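2022年3月8日 星期二 阴，傍晚出了一点太阳

今天下班比平时早，到家天还亮着，就想着把那一堆攒了快一个星期的瓶瓶罐罐和包装纸理一理。其实从上周末就开始想了，每天走过去看一眼，心里说明天吧明天吧，说到今天自己都不好意思了。先烧了一壶水，泡了妈妈寄来的茉莉花茶，把围裙系上，头发也扎起来，架势摆得很足，好像要做什么了不起的大事似的。

分垃圾这件事，我是搬到这边以后才慢慢学会的。以前在家里，什么都往一个袋子里塞，爸爸隔天提下楼，我从来没想过后面的事。楼下的Rosalinda Gatchalian是我在这里认识的第一个邻居，刚搬来那个七月，热得人发昏，我提着一大袋东西站在垃圾房门口发呆，她正好下来，就一样一样教我，哪个该冲一冲，哪个要把盖子拧下来，哪个看着像纸其实里面有一层膜。她讲话慢，讲完一样还要等我点头。后来我每次理东西，脑子里都是她的声音，拧瓶盖的时候尤其清楚。

我喜欢先把东西都倒在台面上，摊开了再慢慢挑。妹妹笑我，说别人是倒进去，我是倒出来。可是不摊开，我总觉得心里没底，怕有什么小东西夹在里面混过去了。摊在浅色的木纹桌面上，旁边又是那些彩色的格子，粉的、黄的、蓝的，一点点垃圾和包装看着也不那么叫人心烦了，倒有点像小时候在野餐布上吃完东西还没收拾的样子。
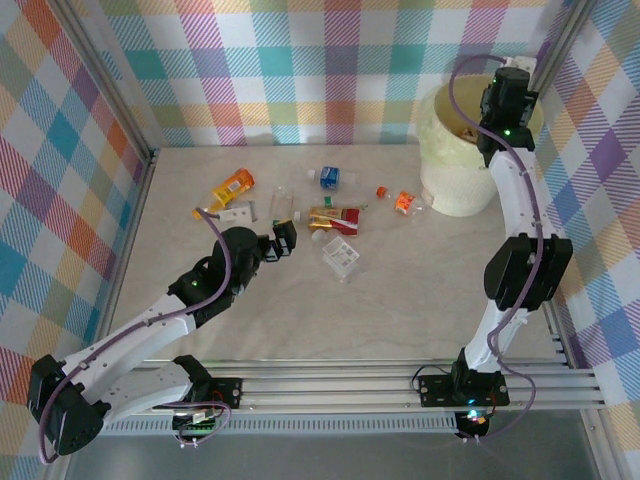
彩色格子围起来的台面，零零碎碎的都聚在中间，右上角是桶。

说到格子，我对格子真是没有抵抗力。外婆家的桌布就是格子的，洗得很薄了，对着窗户能看见光，边上有一块酱油印子怎么也洗不掉，外婆每回都把那一边转到靠墙的位置。去年我在Flonditex的店里看到一块颜色差不多的布，站着摸了半天，最后还是没买，回来的路上又后悔，到现在都记得。等天再暖一点去看看还有没有吧，大概早就没有了，那也没关系，看看别的也好。

写远了，回来说瓶子。我这个人手慢，拿起一样东西总要翻来覆去看一看，所以别人二十分钟的活，我能做上一个钟头，茶都凉了两回。今天让我多看了一会儿的是一个透明的塑料瓶，瓶身上一道一道的棱，光落上去就变成白白的细线，肩膀那里鼓出来一圈，亮线跟着弯弯曲曲地走。平时喝水谁会看这个呢，喝完就捏扁了。它下面还有一个蓝色的，蓝得很深很正，像小时候用的蓝墨水。两样东西挨在一起，竟然有点好看，我凑得很近，看了好一阵子。 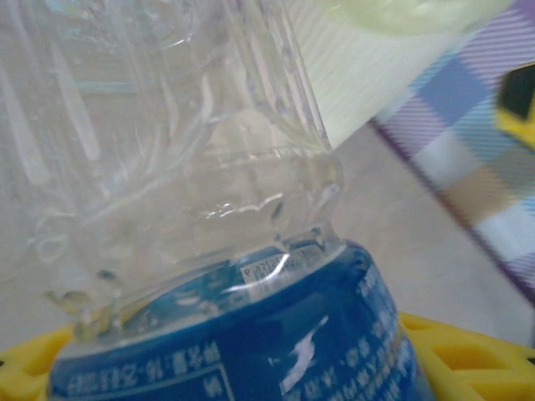

透明的瓶子和下面那抹蓝，旁边还有一点亮黄色。

蓝色让我想起中学时候的一件小事。那时候班里攒空瓶子卖钱，说要凑班费去春游，教室后面放一个大纸箱，夏天一到就有小飞虫，坐最后一排的同学叫苦连天。我和阿敏负责星期五放学后抬去收购站，两个人一前一后，箱子底总是漏，走一路捡一路。收购站的阿姨每次都多给我们一点，给的时候故意板着脸，说下回踩扁了再拿来。下回我们还是没有踩扁，因为阿敏说踩扁了看起来就少了，没有气势。春游最后去了水库，下了半天的雨，大家挤在亭子里吃面包，我现在还记得那个面包是豆沙馅的。

晚上给阿敏发了消息，问她还记不记得抬箱子的事。她过了好久才回，说在哄孩子睡觉，又说当然记得，你那次把鞋带踩散了还怪我走得快。我笑了半天，我自己完全不记得鞋带的事了。我们又聊了几句，她说她家里现在也要分好几样，孩子最积极，看见瓶子就抢着拿，谁喝水喝得慢了还要站在旁边催。说好五月里通个长一点的电话，不知道到时候又会拖到什么时候。

晚饭吃得简单，中午剩的米饭炒了个鸡蛋，切了半根黄瓜。黄瓜有点苦，蘸了酱也还是苦。吃完把灶台擦了，围裙泡在盆里，明天早上再搓。Rosalinda上次借给我的饭盒还在柜子上，记得装点花茶一起还给她，她说过喜欢香的。

手机充上电，窗户留一条缝，睡了。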